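The Flidico kit came on a Thursday in two boxes, and I've had it running for 15 days now. It's a handheld gripper with a camera on it, plus the software that turns what you do with it into something a robot arm can copy. I paid $747 for mine. Wellington Rezende at Warkwood had the older version and sold it after a month, so I went in with low hopes.

Setup took one evening. The manual skips the calibration step, but Jucélia Guerra sent me her notes and those got me through it.

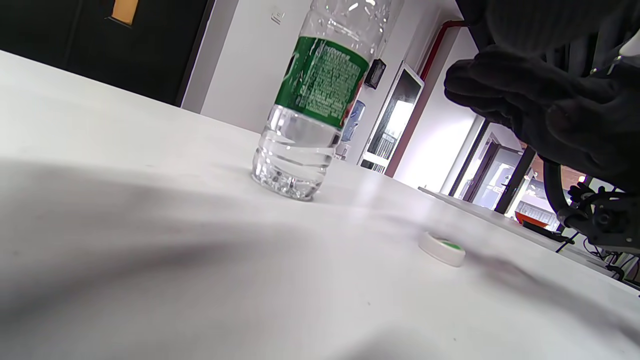

The grip is good on anything with a bit of texture. Clear plastic is harder, and small round things that roll are harder still. The trigger is stiff, and my hand gets tired after 18 or so takes — a softer spring would fix that. The cable is also too short if your computer isn't right next to the table.

Support answered both of my emails within a day. They say a longer cable is coming in May. I'm keeping the kit, and next week I'll try it with the foam finger pads and post what I find.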